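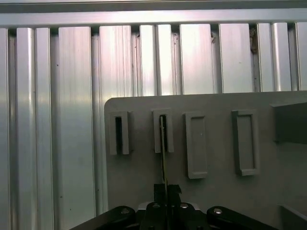

March, late evening

Got to Vestthorpe before eight and had the long room to myself for the first hour. The heating was on for once. I made coffee and drank half of it before I remembered I was supposed to call Amrani about the invoice. Called. They will look into it, same as last time.

Most of the day went to the old tower. I want one machine in that room that I know completely, every slot and every cable, and this is the one I picked. It came in with the Juramwood lot, 11 machines in all, and 3 of those were too far gone to bother with. The rest are stacked in the hallway with tape over the front ports.

I laid it on its side on the slatted table and took the side panel off. I like that table more than I expected to. Small screws end up in the grooves, but the grooves run straight and I can push them along to the end with a fingernail. Before, on the old desk, they rolled onto the floor and I spent more time on my knees than in the chair. I lost one today all the same and found it in my cuff at lunch.

The case has a dark gray shell and is light gray metal inside. It was cleaner than the others from that lot. I went over it with the brush anyway, the corners and the expansion slot covers along the left, and used the vacuum on low with the narrow nozzle. I left the power supply where it is. I did write down what is on the label, which took a while with my glasses. I should have brought the other pair.

Then memory. I pulled the module and put it back more times than I could say. What I wanted was to learn how it feels when it goes in properly and how it feels when one end is still up. One end seats and the other looks as if it has, and then the machine won't start and you blame the board. It happened to me in the fall with the Etov machine and I wasted 3 days on it. So now I push one end, then the other, and look at it from the side at the level of the board. I wrote that in the notebook under Memory and underlined it.

Essam Younis came by at ten with the box of short screws he owed me. He stayed longer than he meant to. He thinks I am too slow with the module and said so. I said slow was fine. He wanted to see the processor out as well, but I don't want to touch the retention frame until I have fresh paste, and the tube in the drawer has gone hard. Put paste on the list.

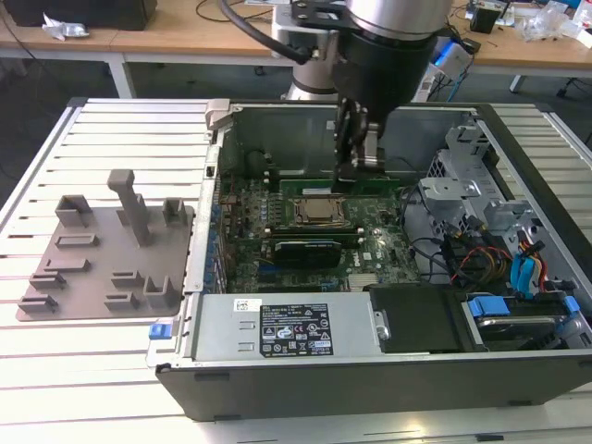 He also asked why I keep the drive bay cover on when it is in the way of my elbow. I didn't have a good answer. It has a small latch on the left edge and I keep meaning to see how stiff it is. Tomorrow maybe. The expansion card I am leaving alone for now. It sits firmly and I have nothing to test it with until the other monitor comes back from repair.

We ate at the end of the bench, bread and the rest of the lentils. Essam told me about his sister's move, which has been put off again. The landlord wants the kitchen painted first and she doesn't see why she should pay for it. I agree with her. He left at one and took the cracked keyboard with him for the key caps.

In the afternoon I read through the notes I made last week and found that half of them can't be followed. I had written "small slot" in one line and "left slot" in the next and meant the same thing both times. So I started over for the gray board. It stands upright in front of the ribbed aluminum, and from now on the places on it have names in the notebook. The two narrow ones at the left of the upper row are A and B. The two tall frames with the shallow middles come after them and are C and D. Then the open box at the upper right, which I have called Box. I considered numbers for all of it, but we already use numbers for the screws and I would mix them up before the end of the month.

It is a decent print. Matte, and easy on the eyes under those lamps, which is more than I can say for the metal behind it. By three the light on the ribs was bothering me and I moved the lamp farther along the table. It helped a little. I also noticed a brownish spot in one of the grooves just under the rail, over toward the right. I didn't have a thin enough brush with me. A cotton swab would probably do it, or a toothpick with a bit of cloth. Added swabs to the list under paste.

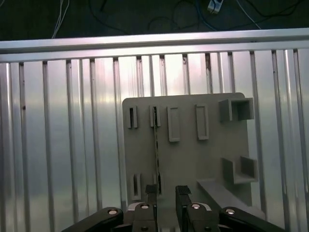
The cables behind the rail need sorting and I have been saying so since January. White ones, a blue one, black ones you can hardly see against the dark surface. I got out the label tape and then the label maker wanted batteries, so I wrote on masking tape with a pen like I always do. I did a few and stopped. My handwriting on masking tape is bad and I will only have to do them again.

Counted the screws Essam brought against what he owed me. 46 in the box and it should have been 50 by my reckoning, but his note says 46, so either he is right or I am and it makes no difference. They went into the tin with the blue lid. The long ones are still in the jar.

At four Amrani called back. They have the invoice after all, it was in with somebody else's papers, and they will pay within 20 days. I wrote down the name of the woman I spoke to and then put the paper somewhere. It will be in the coat.

I swept the floor, rinsed the cups, and wiped down the free end of the table with the gray cloth. The cloth needs washing. I brought it home and it is still in my bag.

Supper was eggs. My back is sore on the right side from leaning over the case, so tomorrow I will take the high stool from the front room if it isn't in use. Rang Mother, who is well and has had the gutter fixed. She asked if I was still playing with computers and I said yes.

For tomorrow: paste, swabs, batteries for the label maker, the other glasses. Try the latch on the bay cover. Copy out the names for the lower row of the gray board, which I didn't get to.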